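Chapter 4
Why Small Hotels Lose Money on Tuesdays

When I was 16 I spent a summer at the front desk of a place called the Drurnside, and I thought a hotel sold rooms. Silly me! A hotel sells nights, and a night is about the most perishable thing you can put a price on. A grocer with a bruised peach can still mark it down tomorrow. An unsold Tuesday is gone by Wednesday breakfast.
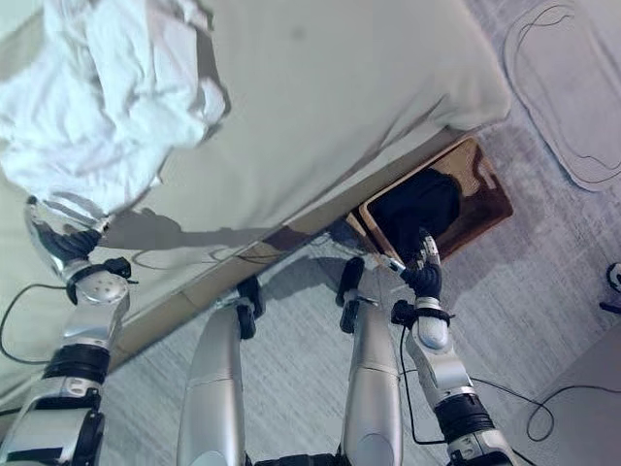 So before we get to any formulas, I want you to think about costs the way an owner does. Some of them show up whether or not a guest does: the mortgage, the insurance, the night clerk. We'll call those fixed costs. Others only appear once somebody checks in (clean sheets, hot water, those tiny soaps), and those are variable costs. You met both words in Chapter 2, but here they start to fight with each other.

Say the Arrieta Inn pays $3000 a night in fixed costs, full or empty. Each occupied room adds $17 in laundry, supplies and cleaning time. A traveler walks in at ten at night and offers $60. The posted rate is $95. Should the clerk take it? Most of my students say no, and they say it with real feeling!

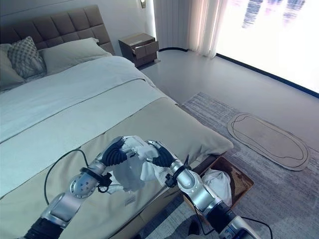

KEY TERMS
Contribution margin
Occupancy rate
Perishable inventory
Rate floor

Let's go back to our late traveler. The $60 covers the $17 and leaves $43 to put toward bills the inn already owes. That leftover $43 is the contribution margin, and you'll be using it all chapter long.

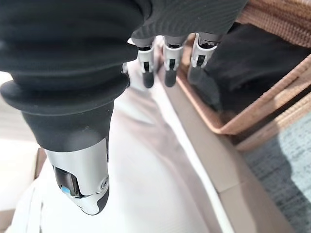

Of course, if word gets out, your regulars may start showing up at ten too, and then the posted rate means very little. We'll take up that problem in Section 4.3, with a longer case on the Plovorance, a resort with 400 rooms and a very nervous manager. Keep a calculator handy for that one.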